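**Ticket: shared calendar shows bookings an hour late (Groltholm office)**
Opened by: Celeste Escobar
Status: open, whatever the dashboard says

March 12, 2019. Room bookings made in Wusura show up an hour late in the shared calendar. Bookings made straight in the calendar are fine. Wusura support closed my first report as "user time zone setting." I checked mine, Tamara's and Aled's. All 3 are correct.

Update, Celeste: Was told to clear the cache and sign in again. Did both. No change, and I didn't expect one, seeing that people on different laptops get the same wrong hour.
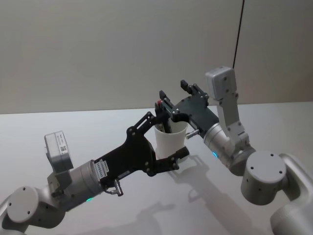 Update, Tamara Rusu: Exported the booking list, roughly 2000 rows. The bad ones all come through the Grorkby connector. Manual entries have the right offset. Support says the connector "does not modify times." The export says otherwise, so I attached it again.

Update, Aled Bowen: Turned the connector off and on. A test booking for 2:00 landed at 3:00. I also tried one in May, and it was right. Smells like a daylight saving rule to me, but I'd like to see it proven before we tell people it's fixed.

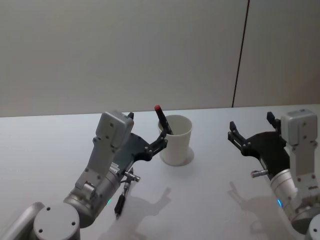

Celeste again: Support now wants us to rename every room and sync again, on the theory that old room records carry an old offset. I doubt it. I made a brand new record to test that and called it "Seam," after the thin dark line running down the pale gray wall behind the white table. First booking came in an hour late, same as the rest. Please don't ask us to rename the others.

Next: Tamara is sending row 41 with the raw time values from both sides. Leave this ticket open until someone at Wusura has read them.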